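3.2 Setup and upkeep of the glove station

The Cusi station is the second of two capture stations used in this work and the one on which all of the maintenance procedures reported here were developed. It consists of a hand-worn sensing rig, a fixed overview camera and a recording computer. The first station, Vetlow, shares the same recording software but uses an older rig without finger sensing, and is discussed only where the two differ.

The rig is worn over the back of the hand and held in place by straps. Each finger carries a chain of rigid segments, and the angle between neighboring segments is read by a small encoder. Readings are taken 103 times per second and passed by cable to the recording computer. A cube bearing square markers is mounted on top of the rig and gives the position and orientation of the hand with respect to the table. Because every finger reading is expressed relative to the cube, any movement of the cube on its mount appears in the data as movement of all the fingers at once. For this reason, the cube mount receives more attention in the schedule below than any other single part.

Two people run the station. The wearer handles the objects, and the operator starts and stops each recording. In early trials, Jhonatan Cuervo and Yesenia Inga alternated between the two roles every hour, but the strap had to be refitted at each change and the finger offsets shifted with it. The roles were later fixed for the length of a session, and a change of wearer was treated as a new setup. Figure 4 shows the station in use.
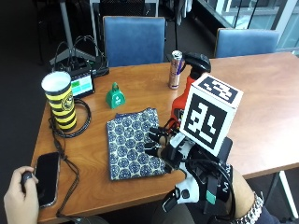 Figure 4. Glove rig with marker cube at the Cusi station, with everyday objects on the table.

How often must the rig be recalibrated? Calibration is carried out at the start of each session, after any change of wearer and after 400 recordings, whichever comes first. The last limit was set after Lizeth Sánchez compared offsets over the month of November and found that slow drift in the thumb encoders became larger than the error of the calibration itself beyond that point.

Calibration follows a fixed order. The wearer first places the hand flat on the table with the fingers together, and this pose is recorded as zero for all joints. The fingers are then spread, closed into a loose fist and opened again. Finally, the tip of the index finger is brought to each of 5 reference points at known positions on the table. The software solves for the offset between the cube and the hand and reports the remaining error. If the error at any reference point is greater than 7 millimeters, the result is rejected and the straps are checked before a second attempt. Two rejected attempts in a row end the session, and the rig is taken to the bench.

Most faults found at the bench were mechanical. The most frequent was a loose screw in the cube mount, followed by wear at the point where the cable leaves the wrist. The original cable, supplied by Kuken with the encoder boards, was stiff and pulled the rig sideways when the wearer reached across the table. It was replaced with a softer cable of the same gauge and a longer service loop. This change reduced the number of rejected calibrations, although it also made the cable easier to catch on objects. The fault was not seen on Vetlow, where the load on the connector is lower.

Routine care is limited. The straps are removed and washed by hand each Sunday, when the station is idle, and are left to dry overnight. The finger segments are wiped with a cloth dampened with alcohol; liquid is never sprayed directly on the rig, as one encoder was lost in this way during the first weeks of operation. The faces of the cube are inspected under a desk lamp for scratches and lifted corners. A damaged marker is replaced only as part of a full set – mixing old and new prints produced small but repeatable jumps in position when the view passed from one face to the next.

All bench work is entered in a log kept by Hayley Haworth, with the serial number of the part, the fault and the calibration error before and after the repair. Recordings made between the last accepted calibration and the discovery of a fault are marked in the Skarkomen database as suspect. They are not deleted. Nilton Echeverri reviewed these recordings separately, and the rules by which some of them were returned to the main set are given in Section 3.4.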